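How the Grain Gets into Wood, and the Letters onto Blocks

Look closely at a wooden table, a wooden spoon or a wooden toy. You will probably find lines in it. The lines are called the grain. They were not painted on by the person who made the table. They grew inside the tree.

This page is about wood and letters, and how the two come together in one of the oldest sorts of toy, the alphabet block.

Where the lines come from

A tree grows a new layer of wood under its bark every year. In spring, often from April or May, it grows quickly and the new wood is pale. Later in the summer it grows more slowly and the wood is darker and harder. In winter it stops. The next year it starts again with another pale layer.

If you cut straight across a trunk you see these layers as rings. One pale band and one dark band together make one year. A tree with 20 rings grew for 20 years.

Planks are usually cut along the trunk, from one end towards the other. The saw goes through the rings the long way, so they come out as stripes. Where the saw only just catches the side of a ring, the stripes bend round into arches and ovals. Some people think they look like hills on a map.

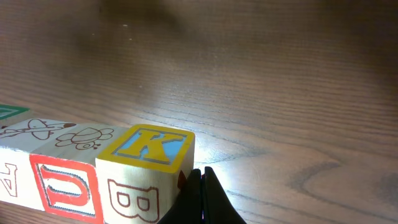
Wood for blocks has to be chosen with some care. Small children bang blocks together, drop them and chew them. A wood that splinters is no good. Toy makers often use beech, maple, birch or lime, which are pale woods with a fine, close grain. A pale wood has another use too. Letters and pictures show up well on it.

Making a block

Macarena Rivas makes alphabet blocks at the Rivas workshop in Trurmont. The wood comes to her in long square sticks from a sawmill at Brudmont. Before it is cut it has to be dried. Wood that has just come from a tree is full of water, and it shrinks as the water leaves it. A block cut too early could twist or crack.

First the stick goes through a planer, a machine with turning blades that makes all four sides smooth and flat. Then it goes to the saw, which cuts it into cubes. A cube is a shape with six square faces, all the same size. A box is only a cube if every side matches, so the saw has to stop in exactly the right place each time.

The cubes have sharp edges at this stage. They go into a big drum with some sandpaper and are turned over and over. This takes the sharpness off the edges and corners. One drum holds 362 cubes. It makes a great deal of noise and everybody in the workshop wears ear defenders.

Putting the letters on

There are several ways of doing this.

Printing: ink is pressed on to the wood. With screen printing, the ink is pushed through a fine mesh, and part of the mesh is blocked so that the ink only goes where the letter should be. Each colour is printed separately and has to dry before the next one.

Carving: the letter is cut into the wood, and you can feel it with your finger. Sometimes the background is cut away and the letter stands up.

Burning: a hot metal stamp or a laser scorches the wood and leaves a brown mark.

Macarena prints hers. She does one face of every block, waits, turns them all over and does the next. Last Wednesday she printed 1,204 faces before she went home.

What goes on six faces?

There are 26 letters in our alphabet, and a block has only six faces, so the maker has to plan. One way is to give each block a capital letter, the small letter that goes with it, and pictures of things beginning with that letter. Another way is to put different letters on different faces, so that you can spell more words with fewer blocks.

Letters are not used equally often in English. E comes up all the time. Q, X and Z hardly come up at all. If you have only one E, you can spell BED but not BEE. Some makers put extra vowels in the box for this reason. The vowels are A, E, I, O and U.

Colour is part of the plan as well. A coloured letter on bare wood and a pale letter on a coloured background both work, as long as one is a good deal lighter than the other. Yellow ink on cream wood would be hard to read from across the room.

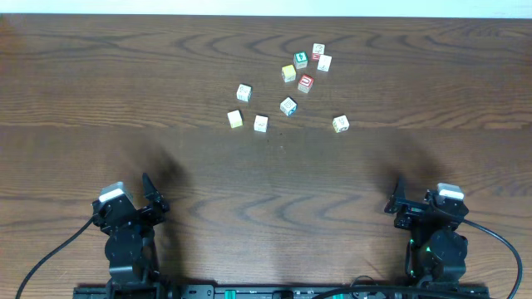
Spelling with blocks is different from spelling with a pencil. With a pencil you make each letter yourself, but with blocks you have to find it. You may need to turn a block over several times before the right face is on top. When blocks are spread out flat with gaps between them, like these on the brown table, you can see every top at once. Strong colours are the quickest to spot, and the white letter on bright red is easy to pick out from the paler blocks. The sides are harder to check without picking a block up.

Once you have found your letters, push the blocks together in a row from left to right. Check that each letter is the right way up. A block can be turned four ways without changing its top face, and only one of them is correct for most letters. An N turned a quarter of the way round looks like a Z, and an M turned upside down looks very like a W.

Try it yourself

You need a piece of card, scissors, a ruler, glue and felt pens. Ask an adult if you need help with the cutting.

Draw six squares on the card in the shape of a cross, with four in a line and one on each side of the second square. Make every side of every square 2 cm long. Add a small flap to some of the outside edges for the glue. Draw your letters and pictures now, while the card is flat. Cut out the shape, fold along the lines and glue the flaps inside.

Make a few and see which words you can spell.

Words to know

Grain: the pattern of lines in wood.
Planer: a machine that makes wood smooth and flat.
Cube: a solid shape with six equal square faces.
Vowel: one of the letters A, E, I, O and U.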